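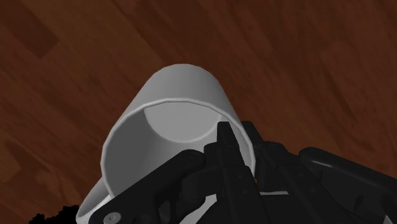

Slide 4. Rim grasp on the plain mug, simulated, two-fingered gripper: one finger inside the wall, one outside.

Speaker notes

Pause before speaking to this slide. Direct the audience to the gap between the fingertips, as the remainder of the section depends on it.

The Dumerau and Istberg grippers were compared in simulation on the same arm model and under the same controller. Each completed 154 trials per object, across six objects. Finger length was the principal variable.

State clearly that contact friction was held constant throughout. The Arriaga office has asked that this be said aloud as well as printed.

On the rim grasp, the longer fingers tolerated a greater error in approach angle. On handle grasps the two units could not be separated. Do not offer a ranking at this point; the summary table is on slide 9.

If asked about physical trials: these are scheduled at the Busten laboratory in July, using the same grey and white test mugs. Colour is not expected to affect the depth camera, but it will be recorded.

Allow five minutes, then advance.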